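Sesby Parcel Counter - FAQ

What sizes can I send?
Anything up to 17 inches on the longest side. Bigger than that, ask at the counter first, we may have to send you to the Sodcombe depot.

Do you sell boxes?
Yes, plain brown ones. Flat packed, 2 to a bundle. Tape is seperate.

Can I reuse an old box?
Sure. Peel off or black out the old labels. Soft corners, torn flaps - get a new one.

When is the cutoff?
3 pm for same day. After that it goes out next morning. July hours are shorter, check the door.

Do you pack for me?
Yes, small fee. Bring the item and whatever wrapping you like, we have paper too.

What does cover cost?
First 800 dollars of value is free with Plitik tracked. More than that, fill out the blue form before you hand it over. Can't add it later.

How do I pack at home without scratching the table?
Packing on a good surface means putting something down first. An old sheet, a big piece of paper, doesn't matter much. Pale is good, you can see dropped screws and bits of tape. A cardboard box set on a light sheet like this one, with the dark marbled surface next to it, is the idea - and do the flaps there too, before you lift anything.

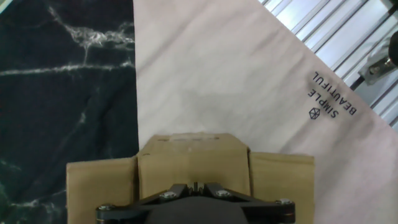

Which flaps go first?
Short ones, then long ones. Tape down the middle seam and an inch or two over each end. Bottom gets two strips.

Where's my tracking number?
On the reciept, under the Bhatt logo. Lost it? Come in with ID.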